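Ticket: Mullow Kingi 300, engine does not start again when warm
Opened by: Ewan Lockyer
Status: waiting for part

The car starts well in the morning. After a drive of 300 miles in October it refused at the fuel station, and since then it does it each week. 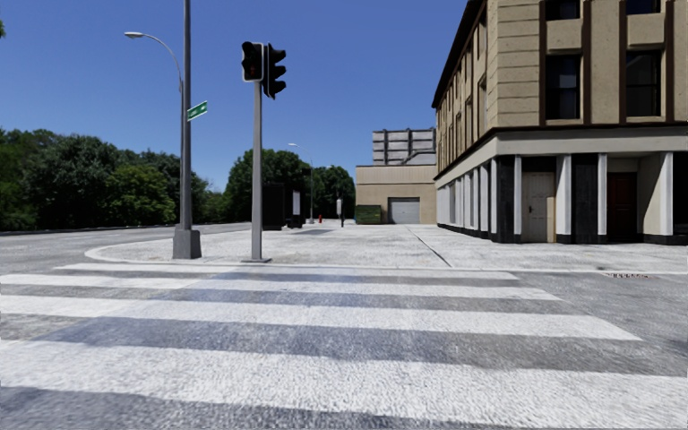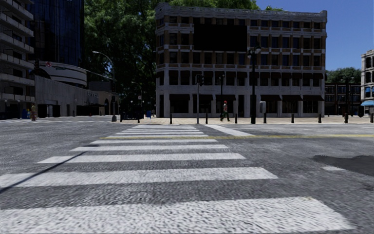 Checked until now: battery good, fuel pump relay changed, no fault codes stored. When I wait 2 hours, it starts normally.

Reply from Foltavora workshop: please measure the crank sensor while the engine is hot.

Measured at 17:40, no signal. New sensor is ordered from Skultska.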